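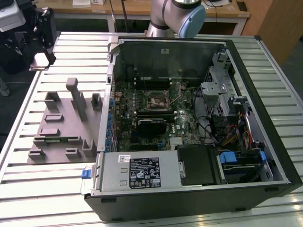
Bench 4: desktop tower on its side, side panel off, Dell board facing up.

Tejada Repair Hall: Walk-Through Checklist With Comments
Nov 18, 2022
Walked by: Melquiades Chávez
Copy to: Maximiliano Barrios

Hello all, and thank you for letting me wander through with my clipboard again while you were trying to get things done. The marks are OK, FIX or ASK, same as in April, and my comments run on a bit, as they always do.

EXITS AND WALKWAYS

1. Front door opens fully and closes by itself. OK
It used to stick in damp weather, and whoever planed the bottom did a lovely job.

2. Back door clear on both sides. FIX
Inside was fine. Outside, the Polero delivery had been stacked right up against the step, and I could only get the door open as far as my shoulder. Please ask the driver to leave pallets by the fence. I have painted a yellow line there, so there's something to point at.

3. Exit sign lit. OK

4. Walkway between the benches and the shelves at least 47 inches wide. OK
Measured at both ends and in the middle, where the stool likes to drift out.

FIRE

5. Extinguisher by the front door: pin in, needle in the green, tag current. OK

6. Extinguisher by the paint cabinet. FIX
Needle is in the green, but the tag has faded so badly that I couldn't read the last service. Wastau is coming for the one in the office anyway, so let's have them look at both and write out a new tag in proper ink this time!

7. Smoke alarms tested with the button. OK
Sorry about the noise, and sorry especially to whoever was on the phone.

8. Oily rags in the lidded can. OK
Much better than April. Thank you.

ELECTRICAL

9. Cords free of cuts, tape and crushed spots. FIX
The orange extension cord under the window has a nick in the jacket near the plug. I've coiled it up and put it in the office with a note on it. Please don't rescue it, I'll bring a new one.

10. No power strip plugged into another power strip. OK

11. Space heater at least 3 feet from anything that burns. ASK
It was put away, so I couldn't check it where it normally stands. Maximiliano, could you show me the spot you have in mind before the cold really sets in? It's an 800 watt heater and I'd like it on its own wall outlet.

12. Breaker panel door closes, labels readable. OK
The label for the Ernia compressor is new and very neat.

FIRST AID AND CLEANUP

13. Kit stocked and in date. FIX
We're out of the wide bandages and nearly out of gloves in medium. I'd order a box of 20 bandages and see how long it lasts us.

14. Eyewash bottles sealed and in date. OK

15. Ladder feet and rungs sound. OK
I climbed it myself, slowly, and changed the bulb over the sink while I was up there.

16. Floor mats flat. FIX
The one at the sink curls at the corner nearest the door. I turned it over, and it curls the other way now, so I think it has earned its retirement.

STILL OPEN FROM APRIL

Handrail at the back step: tightened, holds well, closed.
Drip under the sink: still there, still slow. I put a clean bucket under it and will ask about a plumber.

Please put your initials next to anything you fix and leave the sheet on the hook by the office. I'll come by for the cord and the tags first.

M. Chávez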